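Practice Makes a Robot

Print this article | E-mail this article

Ask the Jestcombe team what their robot arm needs most and they'll say examples — heaps of them! Their learning system, Gomby, picks up chores by studying runs that people steer by hand in a simulated room. It has 462 so far, and every one teaches it a little more. 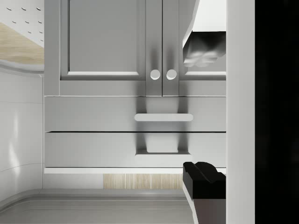 Close quarters: gray doors, round white knobs and the drawers below them.

Handles are a wonderful puzzle. A knob wants one kind of grip and a long bar wants another, so the operators come at each from plenty of angles and keep the clumsy tries too. On a good day they save 54 runs before supper.

Then there's the table work, which is a joy to watch. Mugs, fruit and crates get shuffled between runs, and a fresh layout comes up every 19 tries.

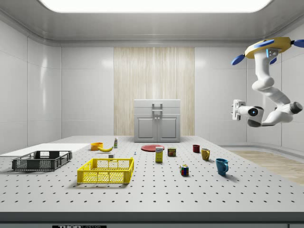

The arm over the table, with three mugs, a banana and a Rubik's cube among the goods.

Next up is a set of two-step chores, planned for June.

Print | E-mail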